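Chapter 6
When Allies Disagree: How Alliances Hold Together and Come Apart

I grew up near a border, and not a scary one. It had a striped gate, a hut with a kettle in it, and a guard who waved us through on market mornings. One spring the guard stopped waving. He checked every bag in every car, and the line ran back past the gas station. My mother said it was "something about the treaty," and that was all I got. I was in fourth grade and mostly upset about the ice cream melting in the trunk.

I've spent a big part of my working life trying to answer the question I should have asked from the back seat. What happens between two governments, both supposedly friends, that ends up with somebody going through your groceries?

In Chapter 5 we looked at how alliances get made. We read treaties, we talked about shared threats, and you (I hope) worked through the map exercise at the end. Now we get to the part I like better, which is the arguing. Alliances argue all the time. They argue about money, about bases, about who gets told what and when. Most of it never reaches the news, and when it does, it usually gets squeezed into a headline with the word "crisis" in it.

We'll lean on a practice case all the way through this chapter, so let me set it up. Lorkell and Shek are two mid-sized countries that share a mountain border and a defense treaty. Lorkell is richer and has the better air force. Shek has the port at Priston, and everybody wants the port at Priston. The treaty has 14 articles. Article 9 says that each side will "consult without delay" if the other is threatened from inside or outside its borders. Keep an eye on that word "inside," because it's going to cause a lot of trouble.

In April, a group of army officers in Shek tries to take over the government. They hold the radio station and two bridges for one night, and by breakfast it's over. The elected president is still in office, shaken and furious. Lorkell puts out a statement calling for "calm on all sides."

Read that statement the way the president of Shek would. You've just survived an attempt to remove you, maybe to kill you, and your closest ally has asked for calm on all sides – as if there were two sides worth being polite to! I've given this case to students for years, and the room nearly always splits. Half of them think Lorkell was being careful. The other half think Lorkell was waiting to see who would win. You don't have to pick yet.
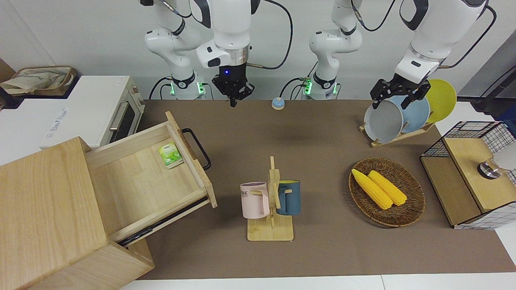
Does a failed coup automatically end an alliance?

The treaty usually stays in force, and what changes is how much the two governments trust each other and how much they're willing to share.

Trust is hard to measure, but you can watch it move. In our case, Shek closes the airspace over Priston to Lorkell's planes for 30 hours. It says this is for safety, and maybe it is. Then it asks Lorkell to hand over 93 people it blames for the plot, and Lorkell says its courts will have to look at each request. Then a joint training exercise gets "postponed." Each step has a perfectly good explanation. Put them in a row on a timeline, though, and you start to see two friends who have stopped returning each other's calls.

You'll also notice that the public story and the private story drift apart. At the summit in Cluvthorpe later that year, the two leaders shake hands and talk about their deep and lasting friendship. Meanwhile about 200 protesters are outside the fence, some angry at Lorkell, some angry at Shek, and a few there over fishing rights. The reporters file stories about the handshake. The real business is going on in a side room, where two tired officials are haggling over what "without delay" was supposed to mean.

I want you to get comfortable in that side room. It's slow in there. People fight over commas. But if you can follow what each official needs to bring home, you can usually make a decent guess about what the leaders will say the next day.

A word about sources before we start. You'll be working with three kinds in this chapter: official statements, news reports written within a day of the event, and memoirs written long after. They won't agree. First-day reports get things wrong because phones are down and rumors are flying, and memoirs get things wrong because their authors would like to look good. Official statements are often accurate and still leave out the one thing you wanted to know. Write down who is talking, when they said it, and who they were talking to. I still do this on index cards (yes, paper ones).

Key terms for this chapter: consultation clause, burden sharing, extradition, basing rights, joint communique, abandonment, entrapment.

The last two come as a pair. Abandonment is the fear that your ally won't show up when you need help. Entrapment is the fear that your ally will drag you into a fight you never wanted. Shek worries more about the first, Lorkell about the second, and we'll begin section 6.1 with the phone call their foreign ministers had on the morning after the coup.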